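Do you really need a special cloth for a white tabletop?

brutgate_2nd_floor
2018-02-14
White table, dark green cloth, paper cup. My whole setup for wiping down after coffee.

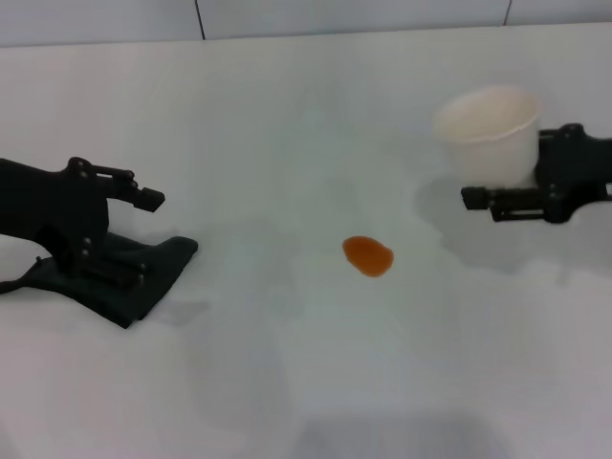

Replies (7)

zaletti_fan
I'd worry about the color. Dark green on a white top? If that dye ever runs you'll be scrubbing the table instead of wiping it. I stick to white cloths for white surfaces.

brutgate_2nd_floor
People keep saying this and I have yet to see a table anyone dyed green with a rag. Has it happened to you or did you read it somewhere?

zaletti_fan
Red napkin, December, left wet overnight under a plant pot. Pink ring. Took me 2 tries with baking soda and there's still a shadow if you know where to look.

oral_history_buff
Wet overnight under a pot is a different thing from a quick wipe. I'd be more bothered by it sitting there crumpled. A bunched up cloth pushes the crumbs around. Fold it in quarters, wipe, flip to a clean side.

tblsaw673
Fold it, don't fold it, the table doesn't care. I've wiped mine with old T-shirts for years. The folding advice always comes from the same sites that want to sell you a pack of Zunby cloths.

oral_history_buff
I don't own a Zunby anything. Try it once with coffee grounds and tell me it makes no difference.

brutgate_2nd_floor
OK, I did try the folding. It picked up the grounds a bit better, I'll give you that. Still not convinced it takes a special cloth. The Zunby package says good for 2,000 wipes and I'd love to know who stood there and did that.

lint_skeptic
Wash any new dark cloth alone a couple of times, then press it damp on a paper towel. If the towel stays clean, use it on whatever you like. If it comes up green, keep it for the floor. And move the cup before you start – paper ones go over if you so much as brush them.

zaletti_fan
Fine, but I'm still using white.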